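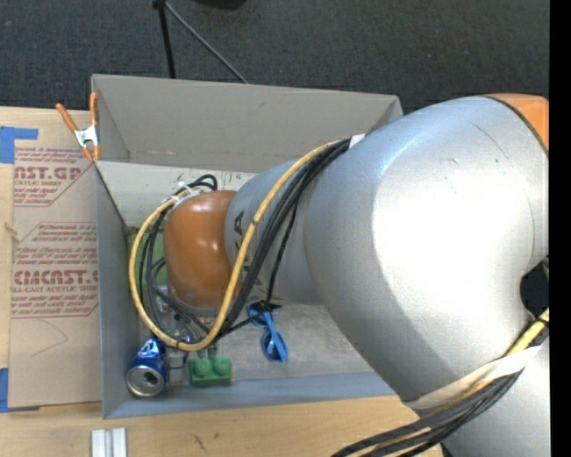

The robot arm over the sorting bin at the Darnlow workshop. Items in the bin include a drink can and a green toy building block.

PRESS RELEASE

Tuesday, October 27, 2026

Robot sorting arm goes on show at Darnlow, with its misses counted

Visitors to the Darnlow open day will be able to watch a robot arm try to pick mixed objects out of a bin, and will be told how often it fails.

Zelent, which runs the workshop, has been testing the arm since May for Tarigan, a household recycling firm. Tarigan wants to know if a machine can take over part of the hand sorting at its Skurunley depot. Zelent's answer so far is that it can't, at least at the speed the depot needs.

In the latest trial the arm made 437 attempts and completed 70 per cent of them without help. A person sorting by hand would not be kept on with that record. Zelent is publishing the figure before the open day because earlier demonstrations, with one clean object on a bare table, gave guests too rosy an idea of what the arm could do.

The demonstration uses a plain grey bin, clamped at one corner, with a mixture of things in it: a dented drink can, a toy block, pieces of plastic. Clear plastic remains a weak point in the trials. So do items that end up against the walls or in the corners — and in a real depot a good deal of the waste does.

There will be five sessions, each with room for nine visitors. Staff will not tidy the bin between attempts, and failed picks will be marked on a board next to the successful ones. Guests may bring a small, clean item of their own to be added, provided it has no sharp edges.

Zelent makes no claim that the arm will save Tarigan money. The cost of running it has not been worked out, and neither has the cost of somebody standing by to put things right. Tarigan has not placed an order and says no sorting jobs at Skurunley will change while the trial continues.

Entry is free but places must be booked through the Darnlow front desk.

Contact: Zelent press desk, Darnlow | © Zelent 2026 | Back to top
Last updated: 9.05am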